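Sirnmont Episode Notes
Version 5, 24 February 2024

A data set of 3173 viewer comments on the television drama Sirnmont, covering all 8 episodes. Collected by Ismael Fagundes, who has seen the finale more often than is good for him.

Fields: episode, comment, mood, spoiler (yes or no). Mood was marked by hand. "Furious but still watching" has its own code, as it came up a lot.

Known problems: Zamel and Salminen are both called "the brother" by viewers, so treat any count of either with care. Episode five is thin – the Sarside forum was down that night.

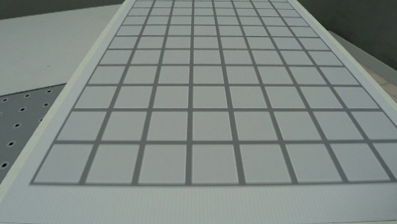
Comments over 200 words were trimmed, mostly theories about the lighthouse. Free to use with credit. Please don't write in about a second series.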